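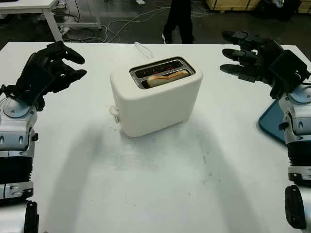 Photo: Ondholm

LOVEN, March - Ondholm today released results from a controller comparison on its two-arm test bench. The work covered two hand controllers, the company's current Rondel unit and the Mkhize unit, each driving the same pair of black multi-fingered hands.

Each controller ran 108 trials on household tasks, among them handling sliced bread at a two-slot toaster. Arms, hands and table height were the same for both. Operators had 20 minutes of practice on each controller before scoring began.

The Rondel unit completed six more trials than the Mkhize unit. Most failed trials on both came from finger contact with the toaster housing during the approach - grip force was a minor factor. Median command delay was 40 milliseconds on the Rondel unit. Delay on the Mkhize unit was not logged in the first session and is left out of the report.

The full report, with trial logs and controller settings, is available on request from the Ondholm press office. A second round will compare wrist cameras.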